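**Ticket:** right-hand gripper, soft packets slipping in the jaws
**Opened by:** Tonantzin Cuevas
**Assigned to:** Emerson Amaral
**Status:** open, waiting on parts

Hi Emerson,

Sorry in advance for the length of this one, I know you like the short version first. So, short version: the right-hand gripper in the Barasa pair closes fine on anything stiff and gets sloppy on thin, shiny packets. Grip feels even at first and then the packet wants to swivel. The left one doesn't do it, or does it so little that I can't feel it.

Now the long version! We're on the bedroom tidying set, which is mostly small stuff on a bed going into or around a shallow tray, with the pink workbook lying in the tray. The narrow packets are the hardest on the jaws, because there is so little for the pads to hold on to.
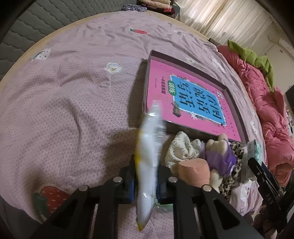

I went through your checklist from July before writing, so you don't have to ask. All four pivot pins turn freely. Nothing is bent that I can see, and I laid a ruler along both outer arms to be sure. I wiped the pads with the damp cloth, let them dry and tried again, with the same result. I also swapped the cable with the left unit's, which changed nothing, so I put it back.

What I did find is play in the right jaw. With the trigger held halfway I can rock it a little with my thumb, and it clicks when it comes back. The log on the Dito box shows the closing width jumping by 2 mm at the same moment. The counter was at 2000 cycles when I reset it after the last pad change, so this gripper isn't old by our standards.

Tissue packets are a bit kinder. They're wide enough that both pads get a good stretch of plastic, and if I come in low on the sides the thing stays put.

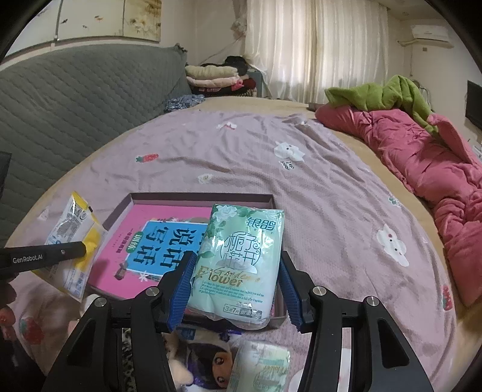 I ran 17 pickups like that, all with the same gripper, and 15 of them were clean. The other two swiveled right at the end of the lift, and both times I heard the click.

---

**Reply, Emerson Amaral, Oct 1, 2021**

Tonantzin, please never apologize for a long ticket, yours save me a trip every time. The click plus the jump in width makes me think of the bushing behind the inner pin on the right side. It's a press fit, and once it has worn a little the jaw can lean outward under load. Stiff objects push back evenly so you'd never notice — a slippery packet finds it right away.

Could you try two things for me before I order anything?

1. Take the right pad off and look at the screw underneath. If it's backed out, snug it up by hand, no driver.
2. Redo the zero in Osusero with the jaws fully closed and nothing between them, then watch the width while you rock the jaw.

---

**Tonantzin Cuevas**

Done, both. The screw was snug already (I was almost disappointed). I zeroed it in Osusero and the width still jumps when I rock the jaw, same amount, same click. I've put a bit of tape on the handle so we don't mix the two grippers up, and I'm keeping it on the bulky things for now.

---

**Emerson Amaral**

Bushing it is, then. I've asked Brulta for a pair, and I'll do both sides while it's open. Please leave the pads on, I'd like to see how they've worn before I change them.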